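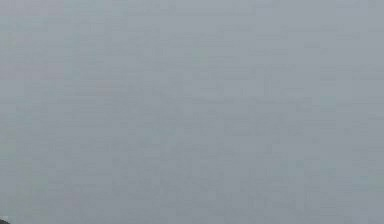 Ticket 1528
Site: Prukness
Cell: Liltach bin picking cell, 2
Subject: Wrist camera view in the simulated cell is plain gray, pick routine stops at "no part found"
Status: Closed
Priority: Normal

Reported problem

The simulated copy of the cell loads and the arm model moves when jogged. The wrist camera window opens and gives a gray picture with no bin, no table and no parts in it. The pick routine runs to the search pose, waits for the timeout and stops with "no part found". Same result on three restarts. The simulated cell was last used before the gripper update in January and worked then. The real cell is running and is not affected.

We need the simulated cell to check new pick poses before they go on the floor, so this is holding up the changeover to the Vaher housings.

First reply from support

Please send a still from the wrist camera window at the search pose, saved from the viewer and not from a screen grab. Also send the cell file and the log from one failed run. Do not change the camera settings until we have looked at them.

Reply from site

Still, cell file and log attached. The log is from the third restart. The only warning in it is the one we always get on load about the conveyor having no material assigned. The arm reports that it reached the search pose.

Support notes, first pass

The still is gray from side to side and top to bottom. It is not a single flat value. There is a faint blocky pattern over all of it, a little stronger in the lower half, and a few weak greenish patches. In the bottom left corner there is a small dark curved shape.

An empty buffer in this viewer comes out as one flat value, so we are treating this as a rendered picture with something wrong in the view. Checks listed in the order they were done.

1. Camera stream. Frame counter in the viewer goes up at the normal rate. Time stamps in the log match the controller clock. Stream is live. No fault.

2. Camera name. The pick routine asks for the wrist camera by name, and the name in the cell file matches. The overhead camera has its own window and shows the whole cell normally, bin and table included. So the renderer and the lights are working. No fault.

3. Image compression. Preview quality was set to low on this workstation. Set it to full and saved a second still at the same pose. Blocky pattern much weaker, picture still gray. So the blocks came from the preview setting. Left at full. Not the cause of the main problem.

4. Exposure. Lowered the exposure by half, picture went to a darker gray. Raised it again, picture went lighter. Nothing came out of the gray in either direction. Put back to the saved value.

5. Fog. The cell file has a haze setting, used last year for the dust tests. It was at zero. No fault.

6. Arm pose. Compared the joint values in the log with the values stored for the search pose. They match on all six joints.

That leaves the camera position relative to the wrist, or something sitting in front of it.

Question to site

When the gripper model was updated in January, was the camera bracket model changed as well? Please check the mount part in the cell file and send the offset values for the wrist camera.

Reply from site

The bracket was changed. The old bracket held the camera on the side of the wrist. The new one from Prendura moves it forward and has a cover plate over the cable side. We loaded the new bracket model together with the new gripper. We did not touch the camera offset because the camera itself is the same.

Offset as found in the cell file, along the wrist axis: 271 mm.

Support notes, second pass

271 is the old value. It was right for the side bracket. With the new bracket the same offset puts the camera point inside the cover plate, close to the inner face. The plate has a light gray plastic material and fills the view.

To confirm, the bracket model was hidden in the viewer with everything else left alone. The wrist window then showed the bin and the parts, with the view off to one side. Bracket made visible again, gray picture came back. Repeated once with the same result.

The dark shape in the corner was not traced. It could be part of the gripper or a cable clip. It went away when the offset was corrected and we did not spend more time on it. The greenish patches also went away and were not looked into.

Fix

Steps given to site:

1. Stop the simulated cell and save a copy of the cell file under a new name.
2. Open the wrist tool group and select the camera, not the bracket. They sit on top of each other in the tree and it is easy to pick the wrong one.
3. Change the offset along the wrist axis from 271 to 300. The other two axes come from the Prendura bracket drawing. Type them in from the drawing and do not drag the camera by hand.
4. Check that the camera still points along the tool direction. The rotation should not need changing.
5. Set the near clipping distance back to the default. It had been lowered to a very small value, which let the inside of the plate be drawn. With the default value a camera that is too close to a part will usually show a cut-open model, and that is easier to recognize.
6. Save, close and load the cell again. The offset is only read on load.
7. Move to the search pose and save a still from the wrist window before running the pick routine.

Reply from site

Did steps 1 to 6. After loading, the wrist window shows the bin and the parts. Ran the pick routine and it found a part, moved to it and then stopped above the bin with "pose out of tolerance". It did not close the gripper. Ran it again with the parts dropped in a different arrangement and it stopped the same way.

Support notes, third pass

This is expected after a camera move. The hand-eye calibration stored in the cell file belongs to the old bracket, so the part position comes out shifted by the difference between the two mounts. The tolerance check caught it.

Run the calibration routine in the simulated cell with the standard board. Use the full set of poses. The short set is fine for a check but not after a bracket change. Keep the calibration for the simulated cell in its own file. The real cell was calibrated on the floor when the bracket was fitted and that file must not be overwritten. On this site both files had the same name in different folders, so please rename the simulated one before you start.

Reply from site

Renamed the file and ran the full set. On the first try two poses were rejected because the board was partly outside the view. Moved the board closer to the middle of the table and ran it again, all poses accepted. The pick routine now runs through. Left it going over the lunch break with random part drops and it had not stopped when we came back.

One more question. The cycle in the simulated cell is slower than before. Is that from the new camera position?

Reply from support

No, that is the preview quality. We set it to full during the checks and it costs time on every frame. You can put it back to medium for normal use. Use full when you save stills for a ticket. Low is not a good choice with gray parts on a gray table, as the blocks can hide a weak edge in the preview. The pick routine reads the uncompressed picture, so its results do not change with this setting.

Reply from site

Set to medium, cycle time is back to what we had. The Vaher housing poses are being checked now. OK to close from our side.

Closing notes

Cause: camera offset in the simulated cell left at the value for the old bracket after the bracket model was replaced. Camera point was inside the cover plate. Near clipping distance set too low, so the plate filled the view.

Second fault: stored hand-eye calibration did not match the new camera position.

Changed in cell file: wrist camera offset, near clipping distance, calibration file name and contents.
Changed on workstation: preview quality from low to medium.
Not changed: exposure, haze, lights, search pose, anything on the real cell.

Still open, moved to separate tickets:

Load warning about conveyor material. Harmless, but it should be cleared so that new warnings get noticed.

Bracket models and camera offset are stored in different places in the cell file. Request sent to have the offset stored with the bracket, so that swapping one brings the other with it.

Setup sheet for the Liltach cell has no line for the simulated camera. Line to be added after "fit bracket": enter new camera offset, reload cell, save still at search pose, run full calibration.

Site was asked to check the other simulated cell at Prukness for the same offset. It still has the old side bracket loaded, so 271 is correct there for now. A note with the new value has been put in that cell file for when the bracket is changed.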